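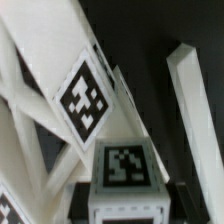
The white lattice, left side, marker and all

Pislow Forum > Builds > White lattice frame, paint or leave it?

gcairns
Spent 319 hours (I logged them, don't start) getting to a white lattice I'm happy with. Beams cross on the diagonal, matte all over, square markers stuck on at 45 degrees. My wife calls it the garden trellis. Question is whether to leave it matte or give it a gloss coat.

manju_p
Leave it. Gloss on a white beam shows every fingerprint and then the marker glares at you too.

Bilyk400
Gloss. Matte white goes the color of old teeth by April.

manju_p
Yours did, Bilyk. You kept it next to the toaster.

Bilyk400
It was a good spot for it.

R. Malý
Can we discuss the markers? Tilted like that they look like diamonds. I'd have set them square to the floor.

gcairns
They follow the beam. Square to the floor the corners would hang over the sides, and I'd catch my sleeve on them forever.

R. Malý
Then wider beams.

gcairns
Then another 319 hours, Rostislav.

kamlesh_t
For what it's worth I like the diamonds. What do you dust the inside corners with? Mine meet at such sharp angles that a cloth just gives up.

gcairns
Old paintbrush, one inch.

Bilyk400
Gloss wipes clean. Just saying.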